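July, late, kettle's on

Finally got the Penddale follow-up data cleaned. 1,879 rows once the duplicates came out, and I think I've stared at every one of them. The quality-of-life scores were coded backwards for two of the clinics (again!), so I flipped them and left a note in the log. If you pulled the file before lunch, pull it again please.

Ran the cost model in Ondix with the 6 month horizon first, then the longer one. The short one behaves. The longer one is very sensitive to what we assume about physio visits, and I'm not comfortable with the number we borrowed from the Kitdale pilot - it was a much older group and they were travelling a fair way to the centre. Going to try three different visit rates tomorrow and see how far the answer wanders.

Also had a go at the practice handout for the short course. The discounting exercise is too long, took me around 3 cups of tea to get through and I wrote the thing. Might split it, or drop the second table altogether.

To do: ask Corrigan for their unit prices (the current ones, with the catalogue codes), fix the axis labels, colour the plots so they survive a black and white printer. 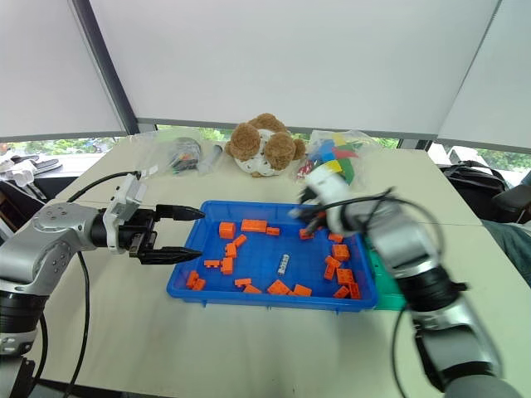
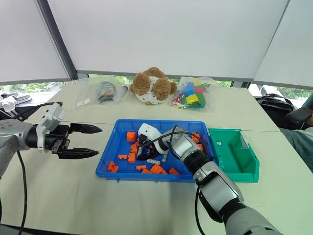 Both: the blue tray on the table, an arm on either side.

Back on the visit rates in the morning.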